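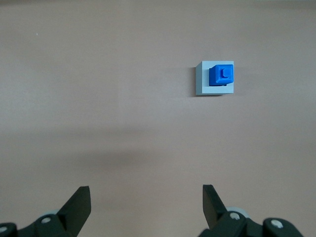 Genivaldo Cavalcanti thinks hand guiding is a waste of time on small parts, and told me so before I had the box open. In his view you should put the arm on a remote leader, keep your hands off it, and record until you run out of patience. I have now tried the Sturia teaching kit both ways, and I agree with him on about half of it.

Sturia Teaching Kit, second version
Reviewed 5/2/20
Print this review
E-mail this review

The kit has two parts. One is a sleeve with a grip and a record button that goes over the last joint, so you can move the arm by hand. The other is a small leader arm that sits on the desk and sends its motion to the big one. The software is the same for both. I bought mine from Herrero with the long cable, and you should get the long cable too.

Setup took 90 minutes. Most of that was the gravity settings for hand guiding. If the tool weight is entered wrong, the arm sinks when you let go, and the demonstrations come out with a dip in them. The manual covers this in one line on the last page.

My test job was picking up a small block with a peg on top and setting it on a square base. By hand, the approach was easy and the last inch was poor. Your own arm gets in front of the wrist camera, and pressing the button nudges the tool sideways. I recorded 107 runs this way and threw out a good number of them.

The leader arm was slower to learn. For the first hour I closed the fingers too early nearly every time. After that it went well, and the recordings were much cleaner, with no hands in the view. There is a little lag, and you notice it when lowering a part. I got to 200 runs over two evenings and kept most of them.

The leader's trigger is stiff and has no adjustment. Daiane Rangel has smaller hands than I do and had to stop after a short session. The sleeve's grip suited both of us.

Playback is good. You can trim the start and end of a run, mark it bad, or delete it. You can't join two runs, and you can't rename a batch once it is saved.

At just over 2000 dollars it is a fair price if you will use the leader. If you only want hand guiding, the plain Plirmont sleeve does that job for less, though its button is no better.

Rating: 4 out of 5

Related items
Plirmont Sleeve: One Month In
Lemari Wrist Camera Mount, Short Review
Choosing a Leader Arm for a Small Bench
Reader Letters, May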